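Storage and Handling of Moulded Cover Panels in a Shared Workshop
Group project report, second year, Product and Process Design
Lolen Building, ground floor workshop

1. Background

The workshop in the Lolen Building is used by three teaching groups and one research group. Moulded cover panels are kept there between uses. They come off larger assemblies, they are awkward in shape, and they have finished outer faces that mark easily. Before this project there was no agreed way of storing them. Panels were put on shelves, on bench tops or on the floor, and the records kept in October listed 101 items as "location unknown" at the end of the month.

The aim was to set out a simple storage method that needs no new furniture and can be followed by a student who has had no training beyond the usual workshop induction. Cost was to be kept under 300 pounds.

2. Scope

The project covers rigid moulded panels and covers only. Loose fixings, cables and hoses are covered by the Predley scheme, which was set up by an earlier group and is still in use. Panels longer than the longest shelf were left out.

3. Survey of the existing stock

The stock list was taken from the workshop database. It held 911 entries, of which 634 were panels, covers or housings within our scope. The rest were fixings, tools or duplicate entries. Each entry in scope was checked against the item itself, and the following were noted: longest dimension, finish of the outer face, and whether the item could stand on its own edge without support. 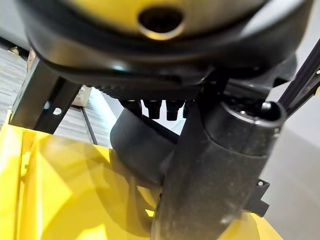 Large housings were treated as a separate class. They differ from flat panels in that the outer shape is simple but the underside is not. A housing with a thick curved rim can be set down on that rim without harm, provided nothing hangs below it. Where there are projecting parts, such as the short row of four small black fittings on the underside of the black housing, the rim can no longer be relied on to carry the weight, and the clearance has to be measured first. We used a steel rule and a block of known height. Any item with less than 10 mm of clearance was marked for padded support.

Finish was recorded as gloss, satin or bare. Gloss faces were the most common source of complaint in the workshop log. Most entries gave the cause as contact with another panel, and few mentioned tools.

4. Options considered

4.1 Slotted rack. A rack with vertical slots was drawn up and priced with Molefe, the supplier used by the department. It would hold flat panels well. Curved panels would need slots of different widths, and the rack could not be moved once fixed to the wall. The price was over the limit.

4.2 Individual bags. Cloth bags protect the surface but hide the item. In a short trial, users opened several bags to find one part and did not always close them again.

4.3 Open bins with a liner. Plastic bins were already in the building. They can be placed on the floor next to the cabinets, the contents can be seen from above, and a liner can be cut from waste cardboard. This option was taken forward under the working name Pedamell.

5. The bin method

The bin is lined with one flat piece of cardboard, cut to the size of the base. Large curved panels go in first and stand as near upright as their shape allows, with the fastener holes clear of the floor of the bin. Shell-shaped panels go in next and may lean on the rim. Small parts are placed last and should remain visible.

Gloss faces should not touch brackets or braces on a neighbouring part. If this cannot be avoided, a second sheet of cardboard is placed between them. Stacking is allowed for satin and bare finishes, two deep.
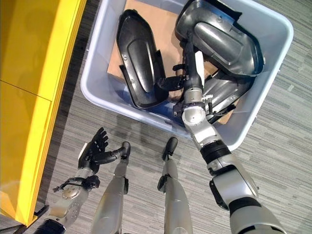
Figure 2. Lined storage bin on the carpeted floor, with a glossy black panel on the left and two silver-grey panels on the right.

6. Results and limits

The bins were used for one half of a term. Users found the method easy to follow, and retrieval was faster than from the shelves for all but the smallest parts. Wear on the cardboard was heavier than expected at the corners, and liners had to be replaced twice.

Two points remain open. The base liner does nothing for faces resting against the rim, and an edge strip has not been tested. Labelling was also left unfinished: paper labels on the outside of the bin came off when it was dragged across the carpet. A tied tag through the rim may be better, but this would mean drilling the bins, for which we did not have permission.

7. Further work

Repeat the clearance check on all housings with projecting parts. Test foam strip on the rim. Agree a label type with the users of the Predley scheme so that both sets of stock can be searched in the same database.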